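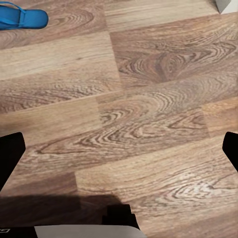 *Figure 4.1 Floor planks laid on the diagonal, their grain in tan and darker brown.*

## Chapter 4: Living with Your Materials

When I was first learning to furnish rooms for other people, my teacher Leokadia Nowakowski used to send us home with a square of carpet and tell us to keep it by the back door for a month. We were not to look after it. We were to step on it, drop toast on it and let the dog have its way, and then bring it back in September and talk about what had become of it. I thought this was a very odd sort of homework (I was young, and I had hoped to be choosing curtains), but I have set it for my own students ever since.

In the last chapter we looked at colour, and at how a room changes between breakfast and supper. Now we come to the things colour sits on: wood, cloth, plaster, paint. A material has a weight and a feel, it makes a noise when you walk on it or lean against it, and it grows old in its own fashion — some of them very gracefully, some of them by Christmas.
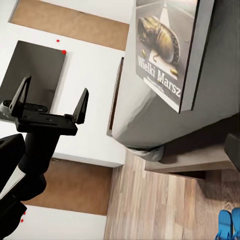 Page 72 · Living with Your Materials

We shall begin with walls, as there is usually more wall in a room than anything else. Most people paint them white and then worry about them. White is a perfectly good choice, but a chalky white and a glossy white are hardly the same thing to live beside, and I would ask you to paint a large piece of card with each before you make up your mind. Move the cards about. Stand them behind the sofa for a day or two, then try the darkest corner you have.

The old dyeworks at Climosham, which we shall visit in section 4.3, kept 872 cloth samples in long flat drawers, and the card inside each lid gave the customer's name and what the cloth was wanted for. I spent a very happy week there and came away with dusty sleeves!

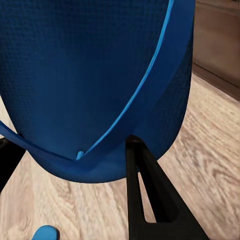 Upholstery cloth has to work harder than any other fabric in the house. Curtains hang and cushions can be turned over, but a seat is sat upon, day after day, usually in the same spot. A plain weave in one strong colour, like the deep blue here with its thin, lighter trim, leaves you looking closely at the texture, and you should do that with any sample before you order. Hold it near your face, then carry it to the far side of the room. Rub it with your thumb, fold it over a chair arm, and write down what you notice in your materials notebook, which you will need again for Exercise 12.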